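Demcombe away, and a draw I'll take

We played Demcombe on Monday night and drew, chasing 200 and finishing level with the last pair in. I have played cricket for a long time and can only remember one other tie.

Nestor Ocampo opened and batted through most of it. He doesn't hit the ball hard, but he runs well, and their fielders were tired by the end. Ariel got us close with two big overs against the spinner before he was caught at long on. After that it was singles and a lot of shouting from the boundary. 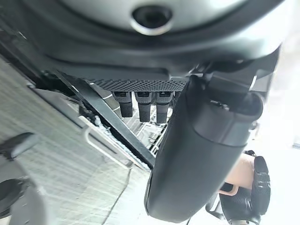

Three black plugs under the mesh strip.

Our bowling was less good. We gave away too many wides early, and I dropped their captain at slip when he had 6. He went on to make a fifty, so that one is on me. Joana Rebelo was the pick of the bowlers with 4 wickets, all of them bowled or lbw. She has gone back to a shorter run-up and it suits her.

I also looked up my own numbers this week. I have 1,479 runs for the club, fewer than I would have guessed. Eduard has passed me and he joined two seasons later.

Next up is Orgate at home. They beat us in November on a slow pitch and they have a left-arm bowler I have never managed to score off. Ariel is away, so I will probably bat at three. Nets are at the usual time if anyone needs a hit before then.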